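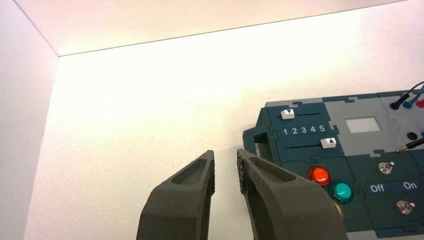
필름 스캔은 스캐너 전원을 켜기 전에 절반쯤 결정된다고 저는 생각해요. 이번 장에서는 Vustumeck 필름 스캐너를 책상에 올리고, 필름을 끼우고, 첫 컷을 뽑는 데까지 가 볼게요. 제일 먼저 할 일은 자리 잡기인데, 저는 무조건 밝고 무늬 없는 바닥을 권합니다. 사진처럼 희끄무레한 면이면 조그만 까만 점 하나도 금방 눈에 들어오거든요. 판과 판이 만나는 가느다란 틈이 있는 자리라면 그 틈도 한번 살펴보세요. 저는 이런 틈을 부드러운 붓으로 쓸어 내고 나서야 필름 봉투를 엽니다. 예전에 나뭇결 무늬 책상에서 작업할 때는 먼지가 있는지 없는지도 모르고 스캔했다가, 한 롤을 통째로 다시 했어요. 어휴!

2장. 설치와 첫 스캔

준비물
스캐너 본체, 전원 어댑터, USB 케이블, 35mm용 필름 홀더
블로어(고무 펌프), 정전기 방지 붓
보풀 없는 면장갑
Jinmont 필름 보관 시트 (다른 회사 것도 괜찮아요. 저는 그냥 이게 손에 익어서요)

2-1. 본체 놓기

1. 상자에서 본체를 꺼낼 때는 뚜껑이 아니라 아래쪽 양옆을 잡으세요. 뚜껑 경첩이 생각보다 약합니다.
2. 본체 바닥의 운송 잠금 나사를 풀어 주세요. 동전으로도 돌아가요. 빼낸 나사는 버리지 말고 설명서 봉투에 넣어 두시고요.
3. 평평한 곳에 놓고 네 귀퉁이를 손가락으로 살짝 눌러 봅니다. 덜컹거리면 고무발을 돌려서 높이를 맞추세요.
4. 벽에서 13cm 띄워 놓습니다. 뒤쪽에 통풍구가 있고 케이블도 꺾이지 않아야 하니까요.
5. 전원 어댑터를 본체에 먼저 꽂고 그다음에 콘센트에 꽂습니다. USB는 아직 연결하지 마세요.

주의: 잠금 나사를 안 푼 채로 전원을 켜면 드르륵 하는 소리가 나고 표시등이 주황색으로 깜빡입니다. 얼른 끄고 2번으로 돌아가시면 돼요. 저도 해 봤고, 다행히 고장은 안 났습니다. 그렇다고 일부러 시험해 보지는 마시고요!

2-2. 프로그램 설치

1. 컴퓨터에 Hellwig 스캔 프로그램을 설치합니다. 설치 언어는 나중에도 바꿀 수 있으니 그냥 넘어가셔도 돼요.
2. 설치가 끝나면 컴퓨터를 다시 시작합니다.
3. 스캐너 전원을 켜고 표시등이 초록색으로 멈출 때까지 기다립니다.
4. 이제 USB 케이블을 꽂으세요. 허브 말고 컴퓨터 본체에 바로요.
5. 프로그램을 열고 [장치] 메뉴에 스캐너 이름이 뜨는지 확인합니다.

참고: 이름이 안 뜨면 케이블을 뺐다가 다른 포트에 꽂아 보세요. 제 노트북은 왼쪽 포트에서만 잡히는데 이유는 아직도 모르겠어요. 그래도 안 되면 프로그램을 지우고 3번부터가 아니라 처음부터 다시 설치하시는 편이 빠릅니다.

2-3. 예열과 영점 맞추기

전원을 켜고 9분은 그대로 두세요. 광원이 안정되기 전에 스캔하면 첫 몇 컷만 색이 살짝 누렇게 나와요. 저는 이 시간에 필름을 고르고 장갑을 찾습니다(장갑은 늘 어디론가 가 있더라고요).

1. 홀더를 넣지 않은 상태로 뚜껑을 닫습니다.
2. [보정] 단추를 누릅니다. 윙 소리가 나면서 광원이 한 번 왕복해요.
3. '보정 완료'가 나올 때까지 책상을 건드리지 마세요. 키보드를 세게 치는 것도 참아 주시고요.

주의: 보정 중에 뚜껑을 열면 보정값이 엉킵니다. 그럴 땐 전원을 껐다 켜고 예열부터 다시 하셔야 해요.

2-4. 필름 끼우기

여기가 제일 떨리는 부분인데, 몇 번 해 보면 정말 별것 아니에요.

1. 장갑을 끼고 필름의 가장자리만 잡습니다.
2. 블로어로 앞뒤를 불어 줍니다. 입으로 불지 마세요. 침이 튀면 얼룩이 남습니다.
3. 필름을 빛에 비춰서 가장자리 글자가 똑바로 읽히는 쪽을 위로 둡니다. 반대로 끼우면 좌우가 뒤집혀서 나와요.
4. 홀더의 걸쇠를 열고 필름을 홈에 맞춰 내려놓습니다. 밀어 넣지 말고 얹는다는 느낌으로요.
5. 걸쇠를 닫고 홀더를 살짝 기울여 봅니다. 필름이 미끄러지면 홈에 덜 들어간 거예요.
6. 홀더의 화살표가 스캐너 안쪽을 향하게 넣습니다.

참고: 돌돌 말린 필름은 억지로 펴지 마세요. 보관 시트에 넣고 두꺼운 책을 얹어서 2일 정도 여유를 주고 싶지만, 급할 때는 하룻밤만 눌러 둬도 한결 나아요. 저는 요리책을 씁니다.

2-5. 첫 컷 스캔하기

1. [미리보기]를 눌러 컷이 제대로 나뉘었는지 봅니다. 밤 사진처럼 어두운 컷은 경계를 잘못 잡는 일이 있으니 선을 끌어서 직접 맞춰 주세요.
2. 필름 종류를 고릅니다. 컬러 네거티브, 흑백, 슬라이드 중에서요.
3. 해상도는 처음엔 중간으로 두세요. 최고로 올리고 싶은 마음은 알지만 한 컷에 42초가 걸리는 걸 지켜보고 있으면 커피가 다 식습니다.
4. 저장 폴더를 정하고 파일 이름에 롤 번호를 넣습니다. 나중의 나를 위해서 꼭이요!
5. [스캔]을 누릅니다.

결과가 나오면 화면을 원본 크기로 확대해서 하늘이나 벽처럼 밋밋한 부분부터 보세요. 하얀 점이 보이면 네거티브에 먼지가 앉은 경우가 많으니 홀더를 꺼내 블로어로 한 번 더 불고 다시 스캔합니다. 모든 컷의 같은 자리에 줄이 죽 그어져 있으면 필름이 아니라 유리판이나 보정 쪽 문제예요. 유리판은 마른 렌즈 천으로 닦고 2-3부터 다시 해 주세요.

주의: 유리판에 세정제를 직접 뿌리지 마세요. 틈으로 스며들면 안쪽에 뿌연 자국이 생기는데, 이건 집에서 못 지웁니다.

2-6. 마무리

1. 홀더를 빼고 필름을 바로 보관 시트에 돌려놓습니다. '조금 있다가' 하면 꼭 그 위에 뭘 올려놓게 돼요.
2. 프로그램을 먼저 닫고 스캐너 전원을 끕니다.
3. 뚜껑을 닫고 먼지 덮개를 씌웁니다. 저는 Wadero 덮개를 쓰는데 깨끗한 면 보자기도 충분해요.
4. 스캐너를 다른 곳으로 옮길 예정이라면 운송 잠금 나사를 다시 조여 주세요. 설명서 봉투에 넣어 둔 그 나사입니다.

색 보정과 흠집 지우기는 3장에서 이어집니다.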